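Search this site
Home | News | Kits | Loan Pool | Contact

Bench notes, 4th April

Illance now offers its tabletop picking kit on loan for 19 days. Isla McAlister has the unit at Penunton. The test part is low contrast, white and black over a white table.
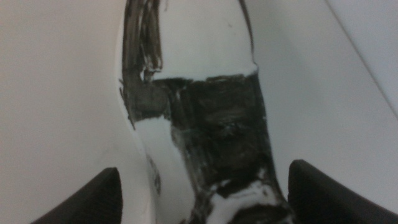 Arm and gripper

The arm is a PiPER with a parallel gripper. The sneaker goes on the table behind the blue target, toe to the left.
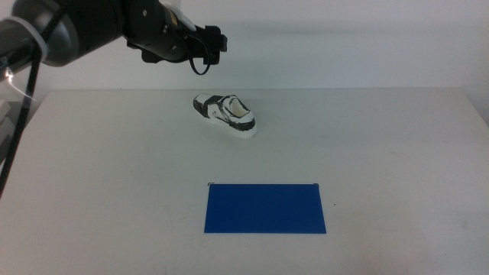 Loan units ship with 2 spare finger pads and a mat. Mustonen supplies the pads separately.
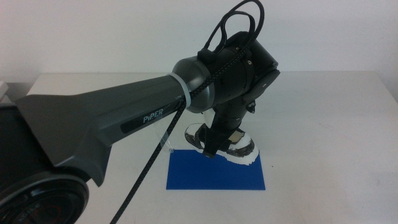
Cable routing is left to the user. Allow slack at the wrist before running any program. The Bruletti controller stores 200 poses. Bookings for July close when 3 sites have signed.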